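From: Dušan Matoušek
To: Burnbridge workshop list
Date: 13/01/2019
Subject: Re: Arm keeps missing the second garment

Dušan Procházka wrote:

> I've read your notes on the sorting job and I still don't follow
> where the time goes. You said the arm picks up the first piece
> without trouble and then gets lost on the second. Is that the camera
> or the gripper? On mine (the old Oddsson build, before I took it
> apart) it was always the cable pulling the wrist round.
>
> Also, what are you doing about the other stuff on the table? I would
> clear it all off until the cloth works, then put things back one at a
> time. And have you written down the offsets anywhere? I could only
> find the page from May and I think half of it is out of date.

Hello both Dušans and everyone else,

I'll take these in order, leaving out the ones I can't answer yet.

Camera or gripper: mostly neither. I went through the logs from the last long session, 106 attempts in all, and the most common fault is that the program picks a grasp point in the middle of the cloth, where it lies flat. The fingers come down, close, and slide over the top. When it chooses a fold or a hem it nearly always gets hold of something. So the fault is in how I score the points. I had been giving far too much weight to being near the centre of the shape, which was a leftover from when I was testing with boxes.

I have changed the scoring in Udia so that it looks for height differences first and only uses the centre to break a tie. For those who haven't followed, Udia is the part that decides where to grab and Vada is the part that moves the joints. Vada has not changed and I would ask people not to change it for now, even if the slow approach is annoying to watch.

The cable: you are right that it matters. I had it tied too tightly near the wrist, and at full turn it tugged the camera a little to one side. It now runs along the arm with more slack. The error was small but it was always in the same direction, and I had been correcting for it in software without knowing what I was correcting. If you have a copy of the settings file with the sideways correction at line 851, take that line out or you will be off the other way.

Clearing the table: I did try this. With only cloth on it the results were good, but they told me very little, as the job was never meant to be done on a clean surface. The bench at Burnbridge gets things left on it and I want the program to leave them alone. What I do now is keep a mixed lot at the back and put the cloth towards the front and middle, then move both about between runs. The shiny metal is the worst of it. The depth reading over anything with holes in it comes back patchy, and the old scoring took the patches for folds. I have put in a check that throws away any point where the reading jumps about between two looks. It costs a bit of time per pick – I can live with that.

Colours are less of a problem than I expected. Strong red separates from the pale tabletop straight away, and so does the green.

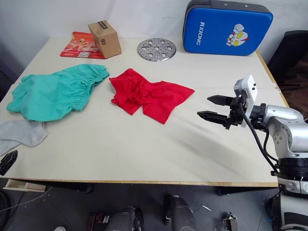 Pale grey is harder, and a thing hanging over the side of the table is harder still, as the program treats the edge as the end of the world and only sees the part that is lying flat. I don't have a fix for that. One idea is to let it pull the cloth inwards first and look again before trying a proper lift. If anyone has done something similar with a two-finger gripper I would like to hear how hard you closed the fingers, because mine either lose the cloth or drag everything next to it along.

Offsets: yes, the May page is out of date. I'll replace it once I have repeated the calibration with the looser cable. Until then please use the numbers in the header of the settings file and ignore the page. The tool length on it is wrong as well. It was measured to the base of the fingers and it should be to the tips.

Two other things. The screws on the joint housing want checking before each long session. I found 2 of them loose last time and had put the wobble down to the motor. And if you use the bench after me, please leave the arm base where it is. Clamping it even slightly further along means doing the whole calibration again.

I'll post the new scoring file when I have cleaned up the comments. It runs as it is, so if you want it before then, write to me off the list and I'll send it.

Regards,
Dušan M.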